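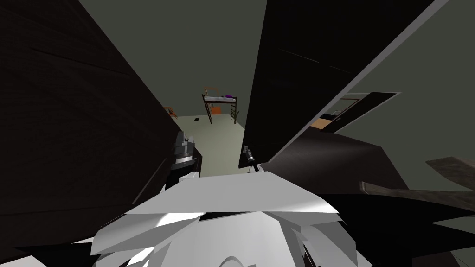

# Housing Staff Close to Home: An Interview with Brodie Ruawai

The Claddale District Health Service completed its first year of key worker housing in December 2019. Brodie Ruawai has managed the program from its opening and spoke with the staff bulletin at the Dunstan Street office.

Ms. Ruawai came to the post from hospital rostering, where she saw how often a vacancy stayed open for want of a place to live. "We would offer a nurse the job and she would accept it," she said. "Then she would spend a month looking for a rental in Claddale and withdraw. The wards felt that more than anyone."

The program holds 31 rooms in the former Kirkeck boarding school, which the Service leases from the district. Rooms are let to nurses, aides, kitchen staff and trainee paramedics for terms of up to 2 years. The weekly rent is $226, with power and water included. Ms. Ruawai said that the figure was set after long discussion with the unions and has not changed.

"People asked for certainty," she said. "A trainee can plan around a rent that stays put. She cannot plan around one that moves every season."

Demand has been strong. The housing office received 899 inquiries over the year, many of them from workers outside the Service. Ms. Ruawai acknowledged that most had to be turned away and that the letters were not easy to write. Applicants are now ranked by shift pattern and travel distance, and those who work nights are considered first.

The conversion of the school was itself a subject of debate. Several residents of Kirkeck had asked that the interior be kept as it was, and the heritage adviser supported them in part. Ms. Ruawai said that she had come to share that view, although older rooms bring costs of their own. A dark coffered ceiling, with its raised beams and recessed rectangular panels, can make a room feel dim in winter, and she has asked for better lamps in the next budget. "I would still keep a ceiling like that," she said. "It gives people something to look at after a long shift." 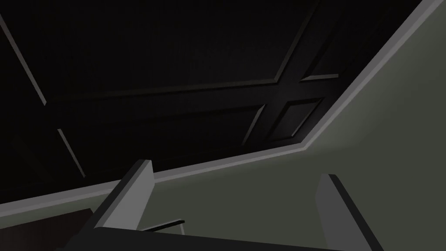

Noise has been the most common complaint. Day sleepers and evening cooks share the same corridors, and the house rules were rewritten in February after a meeting of tenants. Quiet hours now apply on the upper floor at all times. Where a room is shared, Ms. Ruawai tries to match tenants by roster, and she looks for furniture that leaves the floor clear. Beyond that, she prefers to leave matters to the tenants. The ceiling panels and beams have one rule of their own - nothing may be hung from them, and no hooks or tape may be used.

Asked about the coming year, Ms. Ruawai said that the Service is in talks over a second building at Endov, close to the ambulance station. No lease has been signed. Applications for vacant rooms at Kirkeck may be made through the housing office at Dunstan Street.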